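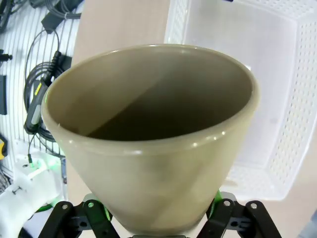 Fig. 1. Conical pot, khaki-beige, thick rounded rim. White basket to the right.

Week 6 notes: Repotting, part one (the pots themselves)
Faizal Sitompul, Indoor Plants for Beginners, May 2024

Okay, so last session ran long and we only got through half of the pot material. I promised I'd type up my notes so you don't have to rely on whatever you scribbled while I was waving my hands around. Read these before we get into soil.

First thing, shape. I know most of us buy a pot for its color (me too, I have a shelf of regrets at home) but shape decides a lot about how the thing behaves. The one in Fig. 1 is what I call a strong taper: a big wide mouth up top, running down to a narrow base. Compare it in your head with a straight-sided pot that has the same opening. The straight one holds a lot more soil, and most of that extra soil sits down low where a young plant has no roots yet. That's where you get soggy mix and fungus gnats.

Tapered pots have three things going for them:
- the root ball slides out easily when it's time to move up a size
- less wet soil sitting at the bottom
- they stack, so you can own too many of them

And the bad side! A narrow foot under a wide top tips over. Put a tall rubber plant in a strong taper and the cat will have it on the floor by dinner. I use mine for low, spready things - small ferns, peperomia, a clump of haworthia. If you really want a tall plant in one, set the whole pot inside something heavier.

Next, rims. A thick rounded rim is a lot kinder to your hands than a thin sharp one, and trailing stems don't get creased where they hang over the edge. Leave a finger's width between the soil and the rim so water has somewhere to sit while it soaks in. Almost everyone in the April group filled theirs right to the top and then wondered why there was mud on the windowsill.

Smooth, shiny outsides wipe clean with a damp cloth. Rough clay needs a brush and some patience. Clay also breathes and dries out faster, so go by the weight of the pot when you're deciding whether to water, and don't just copy the schedule from your shiny pots.

Color: a muted greenish beige goes with pretty much any leaf, which is why I keep coming back to it. Look how dark the inside gets on the shaded side in the figure, though. When you're checking a deep pot for old roots or crusty salt, take it to a window or use your phone light. You won't see the bottom otherwise.

Drainage. Turn every pot over before you buy it. If there's no hole, treat it as a cover pot and keep the plant in its plastic nursery pot inside. A layer of gravel in the bottom does not replace a hole. I'll repeat this one until June, sorry.

Baskets. A white plastic basket with holes all over the walls is handy for rinsing. Put your dirty pots in, take it outside, hose the lot and let them drip. The same kind of basket is good for carrying small plants to the sink.

Washing old pots:
Knock out the dry soil first. Warm water and dish soap, scrub, rinse. For white crust, soak in one part vinegar to three parts water for half an hour, then rinse again. Let everything dry fully before you stack it or the pots will stick together, and then you'll be pulling at them for ages.

For next time, please bring one empty pot of your own (any shape, clean) and a plant you think has outgrown its home. Old newspaper for the tables would be great too. We'll do soil mixes first and then get our hands dirty.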